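Foment Workshop Course, Handout 4: Hand-Held Grippers
9 December 2024

We use cookies to improve your visit. Accept / Manage settings

Read this before you order parts. The Senetti plans say a shared-workshop build takes 100 hours. Our April group logged 349, and the jaws still needed rework.

Points to question:
- "Low cost." The parts list comes to $371 without cables or a camera.
- "Any printer will do." Ask what the housing was printed on and how many were thrown out.
- "Tested for 3,000 grips." On what object? The Lawal notes never say.

Check the cable path with the jaws open and again with them closed. Write down any place where a cable rubs. Don't take a smooth housing as proof of good work inside. 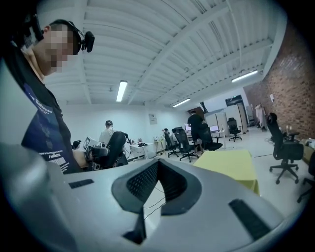

One reader of last term's handout wrote that the hours are unfair to beginners, who spend most of them learning the tools, and that a second build would go much faster. Maybe so. No second build has been logged yet.

For next time: bring the Drovov jaw drawing, with your own measurements in pencil.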